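Belenham Air Display - Spectator Area Inspection, with Comments

Thursday, May 29, 2025
Walked by: Irén Boros and Arif Pillai
Comments written by: Irén Boros
Copy to: Nii Dramani (flying side), Hatice Duman (stalls and parking)

Marks used: OK, NOT OK, OPEN (must be looked at again before the gates are opened).

1. Crowd line and barriers

1.1 Crowd line marked along the whole length of the runway side - OK
1.2 Barriers joined and feet turned inwards - NOT OK
Comment: Between the flagpoles and the commentary tower, several feet are pointing out to the public side. A person who looks up at the aeroplanes will fall over them. Arif turned the worst ones by hand but the whole row must be done.
1.3 Second rope behind the barrier, 2 metres distance - OK
1.4 Gate in the barrier for fire vehicles, can be opened by one person - OPEN
Comment: I could open it, but only with my knee. The grass has grown into the hinge. Please cut and grease.

2. The flypast

2.1 Route does not cross the car park or the camping field - OK
Comment: Nii showed us the new map. The earlier one, from the beginning of May, is still hanging in the stewards' hut and must be taken down, because the line on it goes over the tents.
2.2 Commentator has the stop words in writing - OK
2.3 Public told beforehand about the loud noise - NOT OK
Comment: The jets will come from behind the spectators. Last year many small children were crying and one horse got loose in the lane. I ask for an announcement before the pass, and again shortly before it. The farm at Gallell should receive a telephone call in the morning, not only a letter.
2.4 Ear protection to be given out at the information tent - OPEN
Comment: 400 pairs are ordered from Groveo. The delivery has not come. Hatice is following it.

3. Aircraft on the ground

3.1 Ropes around each parked aircraft - OK
3.2 Covers and pins in place, red ribbons visible - OK
3.3 Steps to the cockpit of the old trainer - NOT OK
Comment: The handrail moves. I would not let my own mother go up. Bence Rácz has promised to fix it with two new bolts, and until then the steps stay closed with tape. Please do not open them only because the queue is long.
3.4 Fire extinguisher beside each aircraft, date valid - OK
3.5 No fuel in the aircraft that the public can touch - OPEN
Comment: We have this by word of mouth only. I would like to have a paper, signed by the owner.

4. Stalls and eating area

4.1 Gas bottles standing upright and chained - OK
4.2 Distance between cooking stalls is kept - OK
Comment: The pancake stall was a little too near to its neighbour. It was moved while we were there, without any argument.
4.3 Cables covered where people walk - NOT OK
Comment: The cable to the ice cream van lies free in the grass. A rubber cover is needed for the full width of the path.
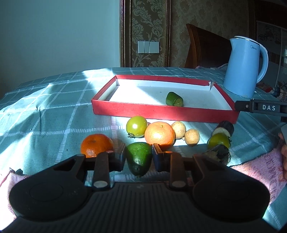 4.4 Tents held with weights or pegs - OPEN
Comment: The pegs are good, but the big tent with the flags has very much surface for the wind. Erdős, the tent firm, gives a wind limit of 70 km/h for it. Somebody must read the wind meter every hour and write it down, and this somebody should have a name before the day.

5. Ceremony and flags

5.1 Stage floor is level, steps have a white edge - OK
5.2 Flagpole ropes checked - OK
5.3 Place for the veterans in the shade, with chairs - NOT OK
Comment: The chairs are there, the shade is not. In the afternoon the sun comes round the hangar exactly to this corner. I suggest to move the whole row to the left, next to the band.
5.4 Path for wheelchairs to the stage - OK

6. First aid and exits

6.1 First aid tent has a sign which can be seen over the heads - OK
6.2 Exit gates - OPEN
Comment: There are 5 gates on the plan. The one at the wood was locked and the key was not in the box. Arif will ask at the airfield office.
6.3 Radios tested from both ends of the field - OK
Comment: A bit weak behind the hangar, but one can understand everything.

All NOT OK points are to be repaired and shown to one of us. For 2.3 and 6.2 I would like an answer in writing, also if it is only one line.

I. Boros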